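Why Do Shadows Have Fuzzy Edges?

Go outside on a sunny morning and find your shadow. Wave at it! It waves back, of course, and it's as long as a giraffe if the sun is still low. Now crouch down and look closely at the edge. Is it sharp, like something cut out with scissors, or is it a bit smudgy?

A shadow is a place where light has been blocked. Light travels in straight lines, so when it meets something it can't get through (you, a tree, a very patient dog) there's a patch behind that thing where less light arrives. That patch is the shadow, and it can be any colour the ground is, only darker.

The fuzzy part happens when the light comes from something wide. The sun looks small from your backyard, but it's a disc and not a dot. Near the edge of your shadow, some of the sun is hidden and some of it is still peeking past you. Scientists have a wonderful name for that in-between bit -- the penumbra. The darkest part in the middle is called the umbra, just like the start of umbrella!
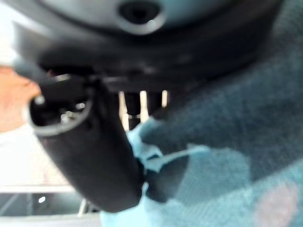
Shading is the shadow's close cousin, and it happens on the object itself. Any curved thing will show it: a beach ball, an egg, your own nose. The side facing the light is bright, and the side curving away gets darker bit by bit. The big rounded grey shape does it too, going from a pale sheen along the top to nearly black underneath. Your brain is so good at reading this that it says "round!" before you've even thought about it. Artists use the same trick to make a flat circle look like a ball.

Try it yourself

You'll need a torch, a piece of white paper, a pencil and a darkish room. February evenings are good for this, once the sun has finally gone down.

Shine the torch at the paper and hold the pencil 2 centimetres away from it. Look at the edges of the shadow. Now slowly move the pencil back towards the torch, until it's 35 centimetres from the paper. The shadow grows, and the edges go soft and blurry. Next, tilt the torch and see how long you can make the shadow -- can you get it to stretch right off the page?

Word to remember

Penumbra (say it: pen-UM-bra): the paler, fuzzy part around a shadow.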